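March 5, 2020

Teleop demos in sim, kitchen scenes, second block

Picked up where I left off with the Leclerc scene set. Yesterday's changes to the controller mapping are in, so today was meant to be straight collection with no fiddling. There was some fiddling.

Setup as before. Simulated arm with the two-finger gripper, hand controller on the right, foot pedal for start and stop. Pranodix is doing the recording, Ornametti is doing the rendering. Wrist view on the left monitor, fixed view on the right. Translation scale left at 0.6, rotation at one to one. I tried rotation at 0.8 for a few runs in the morning and it felt worse. You turn your hand, the gripper doesn't quite get there, you turn it more, and then you're at the end of your own wrist and have to clutch. One to one is tiring but at least it goes where you point it.

Task is the same one all week: pick up the mug, carry it to the shelf, set it down upright, back off. Start pose of the arm is randomized, mug position is randomized on the bench, and the wall finish and wall picture get swapped between scenes.

Count for the day: 64 attempts, 41 kept. The rest were thrown out for the usual things. Mug tipped on release, pedal pressed late so the start of the motion is missing, or I lost track of where the arm was and had to back up. I've been keeping demos with one small correction in them and dropping anything with two or more. If someone wants the messier ones later, they're still in the reject folder with a note on each. Please don't clear that folder.

Problem 1. Clutching. When I let go of the clutch and re-engage, there's a small jump in orientation, maybe a couple of degrees. It wasn't there in October when we were on the old driver. It looks like the reference pose gets stored one tick after the engage event instead of on it. On a straight reach you can't feel it. Near the mug handle you can, and it's enough to bump the mug. I worked around it by only clutching when well clear of anything. It needs a proper fix.

Problem 2. Getting lost in the wrist view. With some of the random start poses the gripper comes up pointed at a wall, rolled over to one side, with no bench in view at all. The fixed view is supposed to help but I find I don't look at it, my eyes stay on the wrist view. So the first few seconds of those demos are me rolling the wrist around until something useful shows up. That's fine as a way for a person to find the bench, but it isn't something we want the policy to copy.

Things I tried for this:

Looking at the fixed view first, before pressing the pedal. Helps a lot. Costs a few seconds per run. I'm going to make this the rule.

Levelling the wrist before doing anything else. Also helps. Roll first, then pitch down, then move. When I mixed the three together I overshot nearly every time.

Trimming the front of the demo afterward. I did this on a couple and I'm not sure about it. If the arm really does start like that at test time, then the part where it finds the bench is part of the task. Left the originals alone and saved the trimmed copies beside them. To talk over.

Using the tile grout as a horizon. Works better than I thought it would. If the lines are on a slant you know you're rolled, and you can see them straighten as you correct. On the plain painted walls there's nothing to go by and I was noticeably slower. The wall pictures do the same job when there's one in view, a straight frame edge is easy to line up.

Problem 3. Gripper opening. The trigger is analog but the sim treats it as open or closed past the halfway point. Twice I closed the fingers without meaning to while re-gripping the controller. I've moved the threshold up so it takes a firmer squeeze. No accidental closes after that, though my finger is sore. Could go to a toggle button instead. Plernitz has that option in their plug-in but I haven't tried it with ours.

Timing. Median for a kept demo was 18 seconds from pedal to pedal. The slow ones were nearly all bad start poses, the longest was 34. For comparison the runs with the bench already in view go by quickly and mostly look the same as each other, which may be its own problem. I tend to come in from the right side of the mug every time because that's how my hand wants to go. Tomorrow I should force myself to do a block from the left, and a block from above, or the policy will only ever know the one approach.

Replay check. Played back a handful of the kept ones open loop from the stored actions. All but one ended with the mug on the shelf. The one that didn't had a clutch in the middle of it, so I'd guess that's problem 1 again. Flagged it but kept it for now.

To do:
Fix the reference pose on clutch engage, then replay the flagged demo.
Limit roll on the random start pose, or at least log it so we can sort by it.
Block from the left, block from above.
Ask for a marker on the overlay showing which way is down.
Put a softer grip on the trigger.
Back up today's folder before the machine gets rebooted.

Start pose from one of the slow runs, wrist view, fingers open and facing the tile wall with the cave picture on it. The grout lines are well off level and I had to sort out the roll before I could go looking for the bench.

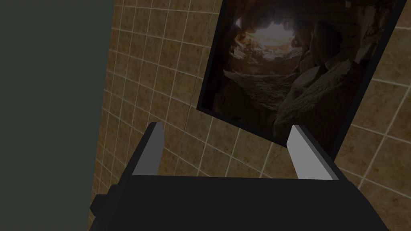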